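PRESS RELEASE

Tamthorpe's winter curtain appeal opens in December, and I'm very excited about it

Hello from the Tamthorpe Playroom! I'm Viola Pellegrini, I run the front of house and most of the post, and I've been given the happy job of telling you about our new season and the appeal that goes with it.

For anyone who hasn't been to see us, we're a small theatre above the old seed merchant's, up two flights of stairs and through the blue door. We seat 100 when the back benches are out. We do plays, a bit of music, a children's show every holiday and one very long pantomime, and we've been at it long enough that people who came as toddlers now bring toddlers of their own.

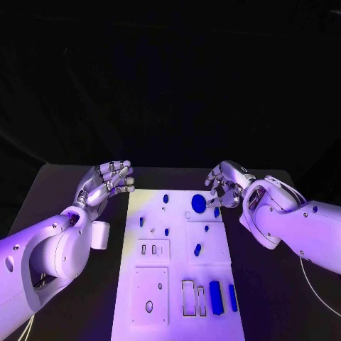 Tamthorpe Playroom News, Issue 476

The season opens with Nindinis, a new comedy by Benedetta Palumbo about three sisters who inherit an ice cream van and can't agree who gets to drive it. I read it on the bus and laughed so much that I missed my stop (and then missed the next one, because I'd started the second act). Benedetta is directing it herself, and Annunziata Leone plays the eldest sister, who has most of the shouting. Evening shows start at half past seven and there's a matinee at two for those who'd like to get home in daylight.

After that comes the pantomime, which is Puss in Boots again by popular request, and in the new year we've got an evening of songs from Ornella Pagano and her band. Ornella last played here with a streaming cold and still did two encores, so I can't wait to hear her with a working nose!

Now, the appeal. Our house curtains have been up since before my time. They've been patched, turned, re-hemmed and patched again, and the left one has started to drop at the top whenever a lorry goes past. We've had a quote of £2849 for a new pair, including the track, the lining and the flameproofing, and we've already got £1000 of that put by from the summer raffle. So there's £1849 to find, and I really think we can do it before the spring. 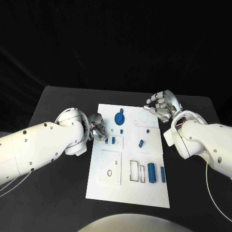 Choosing the cloth has taken up more of my life than I'd planned. I had swatches on the kitchen table for weeks – wine red, bottle green, a gold that looked lovely in the shop and like mustard at home. Everyone who came round for a cup of tea got asked. In the end we came back to black, and if you look at the plain black cloth hanging at the back there, with its folds so soft you can hardly pick them out, you'll see why I gave in. It lets whatever is in front of it do the talking, and Benedetta says her actors look twice as good against it. I did hold out for a red trim along the bottom. I lost.

Our old pair won't be going to waste either. Annunziata Lombardi, who looks after wardrobe, wants the good parts for cloaks, and anything left over will be cut up for bags and sold in the foyer at the interval.

If you'd like to help, there are a few ways to do it. You can drop something in the bucket by the box office, sponsor a yard of cloth (your name goes in the programme, spelled however you like), or come along to the quiz supper in December.

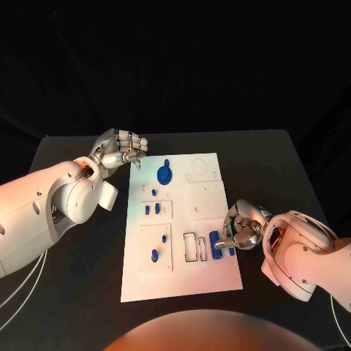
Supper is soup, bread and two sorts of pudding, and the quiz is teams of up to six. Doors open at half past six and we'll start the first round at seven on the dot, or as near as we ever get. Sanna, the bakery on Mill Lane, has very kindly promised the bread, and Truteck is lending us a proper microphone so that those at the back can hear the questions this time. Please tell us when you book if there's anything you can't eat.

Tickets for everything are on sale now at the box office, open from ten until four, and you can also ring up or put a note through the door. Under-fives get in free to the pantomime if they sit on a lap.

Notes for editors: Benedetta Palumbo and Annunziata Leone are both happy to be interviewed, though mornings are best for Benedetta. Press seats for Nindinis can be had by asking for Viola at the box office. Rehearsals are open to local papers by arrangement, so do get in touch and I'll put the kettle on.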